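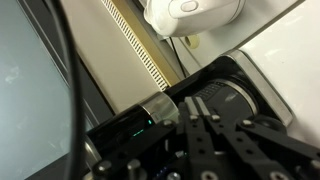
エルマリー・マテベラさんに言わせると、本を返さない家庭に悪気はなく、ただ本棚が広すぎるのだそうです。だから督促状を送るより、一度まとめて許してしまったほうが早い、と。

そんなわけで、ブロヴウッド校の図書室では2月から「おとがめなし返却月間」を実施しました。延滞の理由は聞かない、名前も控えない、弁償も求めない。図書室の入口に箱を置き、朝のうちに黙って入れてもらうだけの仕組みです。月間といいながら春休み前まで延びたのは、最初の週に箱がほとんど空だったためです。どうやら皆さん、罠だと思っていたようです。

流れが変わったのは、3年生の教室で担任のリアーン・ヌドロヴ先生が、自分の机の引き出しから恐竜図鑑を出してみせてからでした。先生の名誉のために書いておくと、借りたのは着任前の研修のときで、返す気はずっとあったそうです。翌朝から箱は重くなり、用務室の台車を借りることになりました。 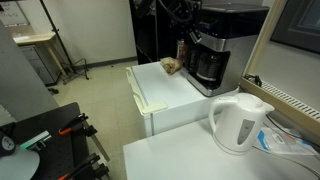 読了時間:3分

最終的に戻ってきたのは402冊。このうち60冊は、目録の上ではとっくに「紛失」扱いになっていた本です。おかげで図書係の6年生は、一度お別れした本の登録を復活させるという、なかなか地味な作業に放課後を費やしました。いちばん長く旅に出ていたのは料理の絵本で、延滞はちょうど16年。借りた子はもう立派な大人のはずですが、蒸しパンのページだけ紙がふくらんでいたところを見ると、実地で活用していただけたようです。

困った返却物もありました。よその図書館の本が混じっていたのです。カメル地区の分館の印が押してあるものは、先方に連絡のうえ、学校からまとめてお返ししました。電話口では大変丁寧にお礼を言われ、続けて、そちらの印のある本も当館に何冊か届いています、と教えていただきました。交換は校門の前で、互いに紙袋を提げて行いました。

ページのあいだからは、しおり代わりの品も出てきました。遠足の写真、押し花になりかけた何か、算数の宿題(未提出)などです。心当たりのある方は、司書室の窓口までどうぞ。宿題については担任に渡さず、本人にだけお返しします。

2021年4月からの新年度は、貸出期間がこれまでの1週間から2週間に延びます。延長の手続きは窓口のほか、連絡帳に一行書いていただくだけでも構いません。低学年のお子さんの場合は、本の題名もあわせてご記入ください。「青いやつ」では、係が棚の前で途方に暮れます。

棚の修理も終わり、ムチャリ文庫のコーナーは窓側に移りました。戻ってきた恐竜図鑑もそこに並んでいます。ただいま予約が詰まっており、ヌドロヴ先生も列の後ろのほうでお待ちです。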